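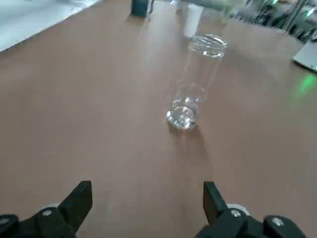 Hotesmont has put its Volten gripper kit on general sale, after a trial period that began in July. The kit costs $800 and comes with two jaws, mounting parts, screws and a year of support by phone and email. It is meant for small labs and workshops that already own an arm and want it to pick up everyday objects. Clear plastic has been a sore point for kits in this price range, and a see-through jar lying on its side on a brown table, with little but its highlights to mark it out, is the sort of item buyers ask about first. Hotesmont says the software update shipping with the kit was tuned on 1,000 grasps of clear and shiny items.

Product manager Li-hua Yau said the company had kept the jaws plain on purpose. "People want to swap a part in 20 minutes and get back to work," she said. "They don't want to send it to us."

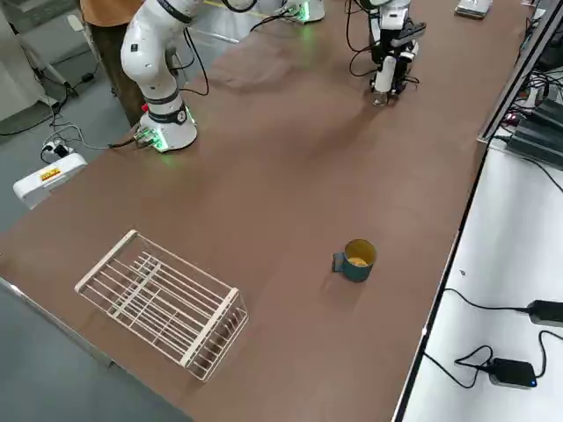
Buyers with two arms can order a second kit at a lower price — $80 off — and run both from one license. Kitchen items such as racks and mugs are covered in the setup guide. Orders placed now ship from the Kourkoulas warehouse within two weeks. A padded jaw set is planned but has no price yet.

We use cookies to remember your settings. By staying on this site you accept our cookie policy.

Comments (3)

Lilla Hegedűs
Does the second kit need its own power adapter?

benchrat
Still waiting on the padded jaws. Glassware is most of what we handle.

tomk_80
Price is OK. Wish the license covered three arms.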